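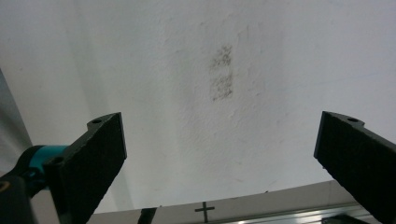 Removing a dark smudge from a white plaster wall

Bremcombe Household Help — Walls and Ceilings
Print this page | E-mail this page

Posted by Kusley_Tenant

I request guidance on cleaning a gray mark from a matte white wall in a rented apartment. The mark consists of two patches, one above the other, with a narrow paler strip between them. The lower patch is the wider and darker of the two. Both are speckled and have no clear edge. The surface is finely textured plaster. I do not know what paint was used, and the rental office has no record of it.

My lease ends in August and the inspection form refers to "marks beyond ordinary wear." I would prefer to clean the wall without repainting all of it. Is this possible on a flat finish, and which product should be tried first?

Posted by Priltwood Desk

Matte paint may be cleaned, but it tolerates very little rubbing. The following order is suggested.

Remove dry material first with a soft brush or a dry-cleaning sponge of the kind sold for soot. Work with light strokes and turn the sponge to a clean face often. Water applied at this stage can carry fine dirt into the texture and enlarge the mark.

If a stain remains, mix 2 drops of dish soap into a bowl of lukewarm water. Test the mixture in a corner and allow the test area to dry for 24 hours. If the paint has not changed, dab the stain with a well-wrung white cloth, then dab again with plain water. Avoid scouring pads and melamine sponges, which can leave a shiny patch on a flat finish.

Should the mark have any fuzzy growth or a musty smell, treat it as possible mold and report it to the landlord in writing before cleaning. The same applies if the plaster feels damp or soft.

Where paint is needed, apply a stain-blocking primer to the mark alone and repaint the full wall from corner to corner. Spot repairs on a large white surface usually show in side light — even when the color has been matched.

Share (6) | Comments (2)

Posted by Baloyi_R

Used an ordinary pencil eraser on mine, the white kind. It worked on the scuffs but not on the big stain. I ended up sanding that very lightly with 200 grit and painting over it. Please check the age of the building before sanding, as old paint may contain lead.

Last updated: August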